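Student Work > Work and Technology > Summer Project Reports

Search reports, authors, topics Go

We use cookies to remember your settings. By continuing to read you accept this. OK | Manage

Teaching by Hand: What Changed for the People at Citik When the Work Became Demonstration

Summer project report, handed in 7/27/22

I should say up front that I came into this project expecting to write about layoffs. That was my pitch, that was what my proposal said, and my reading list was full of it. Then I spent my placement at Citik, which prepares training data for household robots out of a unit in Misstead, and the report went somewhere else pretty fast. So if you're here for robots taking over a warehouse, sorry! This one is about people who wipe sinks for a living so that a machine can learn to do it, and what that does to their shoulders, their breaks and their idea of what they're good at.

Where I was and how I did it

Citik used to be a cleaning contractor. They had crews going into offices and small hotels, and they still do, but in February they moved part of the crew over to what everyone there just calls "the floor." The floor is a big room fitted out like a bathroom showroom, with a vanity and a tub and a toilet standing out in the open, plus desks and equipment along the side. People go in there with a pair of hand-held grippers and do ordinary chores with them, over and over, and the recordings go to a client called Oravec, who build the robots. I never met anybody from Oravec. They exist at Citik mostly as a list of tasks that shows up in the morning and a list of rejected recordings that shows up in the afternoon.

I watched 5 full shifts, sat in on two training mornings, and did interviews in the break room, mostly over really bad coffee. I promised everyone I wouldn't use names, so you'll get job titles and "one worker said." I also put out a short paper survey and got it back from pretty much everybody on the floor, but I'm only going to lean on it a little because I wrote the questions badly (more on that near the end).

What a shift looks like

The task list tells you the chore and how many good recordings they want. "Put bottle back beside basin" might be on there for the whole morning. You put on your kit, pick up a gripper in each hand, get into position and start. When you finish one, you set everything back, usually a little differently from before, and go again. A good day for an experienced person is 300 accepted recordings. On my second training morning I was allowed to have a go and I got 72, and that was with somebody very patient resetting things for me.

It is so much harder than it looks! You have fingers, perfectly good ones, and you're not using them for the thing fingers are for. Squeezing a spray trigger with a gripper is horrible. Picking up anything thin that's lying flat is worse. The people who've been on it for a while have all these tricks, like nudging a cloth against the side of something so it bunches up and gives you an edge to grab. I asked where that was written down and got laughed at, kindly.

The other thing is speed. Former cleaners come in fast, and fast is bad here. If you've spent years getting a bathroom done before the next one, your hands want to do two things at once, and the recordings come back rejected. One worker told me she had to learn to clean "like I'm showing my grandmother how." She meant it as a complaint at first. Later in the same conversation she said it was the first time anyone had ever cared how she did it, as long as it got done, and she sounded pretty pleased about that. I've gone back and forth on which of the two I should believe and I think it's both.

What people said got better

The chemicals are the big one. On the cleaning crews you're breathing product all day. On the floor a lot of the bottles are just there to be picked up and put down. Three different people brought this up before I'd asked anything about health.

Hours were the next one. The crews start before it's light out or after the offices have emptied. The floor runs in the daytime, so people can pick up kids and eat dinner when other people eat dinner. A man who'd done night work for a hotel said he'd been "jet-lagged since forever" and now he wasn't.

And there's company. A cleaner on a contract site can go a whole shift without talking to anyone. On the floor you've got other people in the room, even if they're busy with their own thing, and there's a lot of joking between takes. (During takes too, which is allowed, because Oravec doesn't use the sound.)

What people said got worse

Shoulders and wrists. I heard this so much that I stopped writing it down each time. Holding a gripper out in front of you isn't heavy for a minute, but nobody's doing it for a minute. Regular cleaning is hard on the back and knees, but it moves around your body, and you're stretching and walking and carrying. This sits in one place. People had started swapping tasks with each other so that nobody got stuck with reaching tasks all day, and for weeks that was completely unofficial. The shift lead knew and didn't say anything. By the time I left it had turned into an actual rota taped up by the door, and I'd call that the best bit of workplace design I saw all summer. It came from the workers.

Then there's the rejection list. It arrives with a task name, a recording number and a short reason, and the reason is often something like "unclear grasp." Nobody could tell me for sure what that meant. In an office, if a manager thinks the sink looks dirty, they point at the sink and you either argue or you wipe it. With the list there's no one to argue with. One worker had a rejected batch that he was sure was fine, and he brought it up with me on two separate days. It was really bugging him.

Pay is complicated. The hourly rate is better than on the crews. But there's a bonus tied to accepted recordings, so the list doesn't only hurt your feelings. On my survey, 91 percent of people said they'd prefer a flat rate with no bonus, even when the question said the total would come out the same. I was surprised by how lopsided that was. I'd figured the quick ones would want to keep it.

The part about being replaced

I asked everyone some version of "do you think you're training your replacement?" and I asked it too bluntly, and I'm a little embarrassed about that. Most people had thought about it way more than I had. The answers weren't what I was braced for. Several said that if a robot wants to do hotel bathrooms at five in the morning it's welcome to them. Others were worried, though less about themselves than about a sister or a cousin who's still on the crews. One person said the robot could have the toilets but not the tips, then pointed out that she'd never had any tips.

What does seem to have shifted already, without any robot showing up, is who counts as skilled. Citik uses a scheduling program, Drelari, and it used to list everybody on the crews as "general." On the floor they each have a list of chores they're cleared for, with levels. The person with the longest list is somebody who'd been passed over for supervisor on the crews because she didn't like the paperwork. Now new people get sent to stand near her. She doesn't get paid extra for that, and I put it in my notes to management as the first thing I'd fix.

Things I'd suggest

These went to Citik in a shorter form and I've added a bit.

Keep the rota and make it part of the schedule, so it doesn't depend on whoever's shift lead that week. Ask Oravec for a sample recording with each kind of rejection, even just one, so "unclear grasp" means something. Pay people for training others. And let the workers add to the task list. They know chores the list doesn't have. Someone mentioned getting hair out of a drain cover, and the whole table groaned, and then they spent ten minutes working out how you'd do it with grippers.

What I got wrong

My survey mixed up "tired" and "sore" in one question, so I can't use it for either. I only saw day shifts, obviously, but I also never went out with one of the old crews, so everything I've said about that side is people's memories of it. I should've asked to go along for at least one night. And everyone I talked to had chosen to move to the floor. The ones who were offered it and said no would've been really interesting to talk to, and I didn't think of it until my last week.

I'm still using that cloth trick at home, by the way. It works with fingers too.
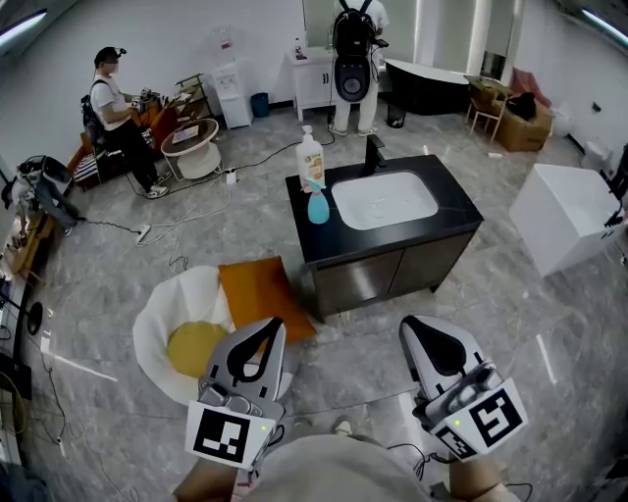 Fig. 1. On the floor at Citik, a gripper in each hand, with the vanity ahead and the bathtub behind it to the right.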